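Speaker notes — "Who puts the bottles away?"
Jytte Egilsson, Jalevdale works meeting, May 4, 2021
Slides are numbered in the corner. Keep water on the left, clicker on the right.

## 1. Opening (no slide)

Say who I am. Eleven years on the packing benches at Bralla, the last three as shift rep. I'm not an engineer and I won't pretend to be one for the length of a talk.

Ask for hands: who has been told a machine will "take the boring bits off you"? Wait. Don't rush this, they like to look round and see who else has a hand up.

Then: keep your hand up if you got to choose which bits were the boring ones.

## 2. What we were promised

Read the line from the December letter, slowly: "Metier will free our people for more rewarding tasks."

Metier is the name for the whole sorting project, arm and software and all. The letter doesn't name one of the rewarding tasks. I asked Ketill Eskildsen for a list and he was decent about it, he said he'd look into it. Still looking, as far as I know.

Our returns bench handles craft sets that come back from schools and clubs. Paints, brushes, cups. You pick a thing up, look at it, decide where it goes. That is the job Metier is meant to learn.

SLIDE. Give them a moment with it before talking. 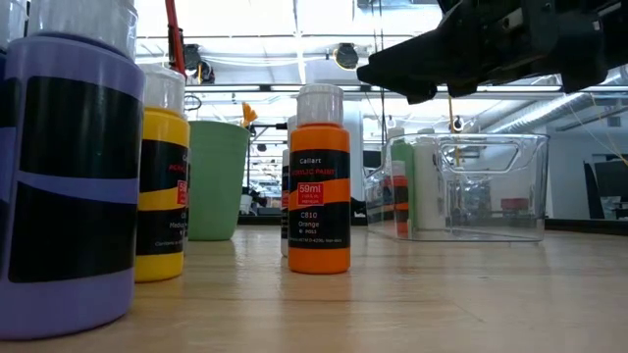
## 3. What the job is made of

Go back to the bench work. Points to get in, any order:

- Picking up is the small part. Deciding is the large part. Is the cap on properly? Is the paint inside still any good? Will a school take it back?
- Guðlaug Hauksdóttir can tell a dried-out bottle by the way it shifts in her hand. She never wrote that down and was never asked to.
- The plan counts "moves per hour". It has no column for "put back because something felt wrong".
- Paint bottles all alike but for the colour are about as kind a test as you could set. Our real returns come with glitter, sticky tape and somebody's sandwich bag.

If Na-rae Ma is in the room, let her come in at this point. She'll say the kind test is where you have to begin, and she's right that you have to begin somewhere. My quarrel is with the people who saw the kind test and drew up the rota from it.

## 4. The numbers, such as they are

Keep this short, last time I lost the back rows.

The rota paper allows 40 minutes a shift for "machine support". Margit Lindholm kept a diary for her own bench and her worst shift came to 99. Say clearly that it's one person's diary and the worst day in it. It isn't a study. But it's the only record anyone has made from our side of the table, and I find that odd for a project with this much paper behind it.

"Support" covers laying things out, picking things up off the floor, moving the cup, calling the engineer, waiting for the engineer. None of it is on anybody's grade. Ask whether it's more skilled or less skilled than what we did before. I don't know myself. I'd like it settled before the next pay round and not after.

SLIDE. Second one from the paint table. Talk over it:

Look at how much is on the table at once, and how close together. Then look top left. There's a person standing right there with a handheld device. When you hear "hands-free" in a sales talk, ask where that person's wages sit in the sums. Ask what grade they're on too, and who covers when they go to lunch.

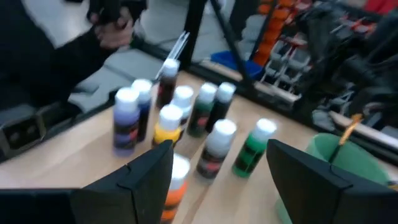

*The paint table from the gripper's side, with a colleague at the far left.*

## 5. What I'm asking for

Not a ban. Say that early or the Yang people will write it down as a ban. (Yang is the site up the road, they get the same kit after us.)

1. Support time written into the rota at what it takes, measured by the people doing it.
2. A grade for it.
3. Bench staff at the table when the tests are chosen. Let Guðlaug bring a crate of the real stuff.
4. No cut in bench posts on the strength of a demo.

On number four, expect a question about the agency staff. Answer: yes, them as well. There were 84 names on the last agency sheet and most of them won't have seen the letter.

## 6. Questions I'll probably get

"Isn't this what they said about the conveyor?" Yes. And the conveyor was fine in the end, my back is better for it — but we got two years of sore wrists first, until the height was changed. I'd like to skip the two years.

"Would you want your old job back just as it was?" Some of it. I don't miss the lifting. I miss being asked what I thought of a batch.

"Is the arm any good?" Tell them I've watched it and I can't say. Nor should anyone else who has only watched it for an afternoon.

Hand round the sign-up sheet for the diary before people start fetching coats. Pens are in my bag.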